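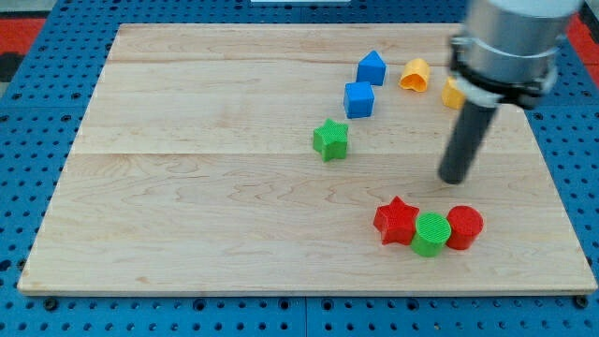

Skolonby Comics and Print Fair, visit report

April 11, 2019

I went up to Skolonby for the spring comics fair, which is held in the old customs hall behind the train station. It was my third visit. Admission was free before noon, and the line moved fast.

The hall is split down the middle. Dealers with long boxes take the left side and small publishers take the right. According to the program there were 200 tables this year. The aisles on the dealer side are still too narrow for two people to flip through boxes back to back, and I gave up on the far corner until after lunch.

I was mostly looking for Clundura, a courtroom series from the seventies that ran in black and white and was never collected. The lead is a public defender who wears the same checked overcoat for the whole run, summer and winter. I had seen the coat on covers but had only read a few of the stories. One dealer had a stack of them in fair shape, and I bought four. The inside art is better than the covers. The artist drew the coat with a flat screen pattern that doesn't bend with the folds, so it looks like a window the man is standing behind. In the later issues the pattern is drawn by hand and the effect is gone.

At 1:30 I sat in on a talk by Ulises Usuga, who colors for Bratura, one of the publishers on the right side. His subject was clothes in crime comics. He showed pages before and after coloring and talked about how a brown suit has to be pushed toward red or green or it sinks into the office furniture. He also said that he keeps a chart for each character and that most of the mistakes readers write in about are neckties. The microphone cut out twice. There were questions about paper stock at the end, and he stayed in the hallway to answer the rest.

The Kulkarni table had original pages for sale. The cheapest one I saw was a page of talking heads at $200, and a full splash page was marked $1,000. I didn't buy either. They did have a box of unlettered proofs for a few dollars each, and I took one with a rooftop chase on it.

Food was a sandwich counter and a coffee cart. The counter ran out of everything but egg salad by two. There is a bakery across from the station that I would use next time.

The sign at the exit gave attendance for the day as 2,434, against 1,694 last year. It felt like it on the dealer side. The publishers' side had more room, and I wish I had started there.

Parking is in the station lot and costs $6, coins only. Bratura has a smaller sale at its own office in January, with back stock and some damaged copies, and the sign-up sheet for that was at their table.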